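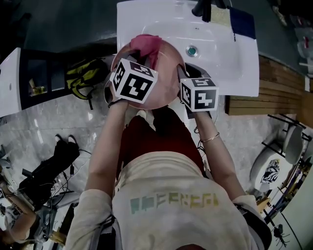 *Pink glass bowl at the sink, cloth still in it*

## Thread: Hard water film on glass — vinegar, citric acid, or just buy a softener?

**kenis_flats** wrote:

Moved in June to a house on well water. The test strip company sent back a hardness of 579 ppm, and everything glass in my kitchen has a gray film on it. I've tried dish soap, baking soda paste and a longer rinse cycle. Looking for what works on bowls and drinking glasses before I spend money on a softener. The quote I got from Drikar was for a whole-house unit and I'm not ready for that.

**zmoges** wrote:

White vinegar, straight, 10 minutes, then rinse and dry with a cloth right away. The drying matters more than the vinegar. If you leave glass in the rack with your water you will have spots again by dinner.

Don't do this on anything with a painted or gold rim.

Zewditu Moges

**oldpipe41** wrote:

Vinegar is slow and it stinks. Citric acid powder, one tablespoon to a quart of warm water. I buy the Eshun bag because the hardware store carries it. A bag lasts me most of a year.

Also check whether it's film or etching. Wet the glass. If the cloudiness disappears while it's wet and comes back dry, that alone doesn't tell you much. If it's still there after a good acid soak, it's probably etched and no cleaner will fix it.

**zmoges** wrote:

Agree on the etching. Disagree that vinegar is slow. I've used it for years on water nearly as bad as that and never needed a second soak.

**rt_brasier_rd** wrote:

You're both treating the symptom. At 579 you are going to lose the water heater element and the dishwasher valve. I was at 41 grains at the old place on Brasier Road before the softener went in, and I replaced two elements in three years. Get a second quote.

**kenis_flats** wrote:

I'm not against a softener, I just can't do it this month. Is there any point in one of those countertop filter pitchers for rinsing?

**oldpipe41** wrote:

No. Most of those are carbon and carbon doesn't take out calcium. You'd go through cartridges and still have spots.

**rt_brasier_rd** wrote:

What he said. A gallon jug of distilled for the final rinse on the good pieces is cheaper.

**kenis_flats** wrote:

Did the citric acid on six glasses tonight. Five came clear. The sixth has a band near the bottom that won't move, so I guess that one is etched. Will try vinegar on the serving bowls tomorrow — I already have a jug of it. Calling for a second quote too.

**zmoges** wrote:

Dry them right away.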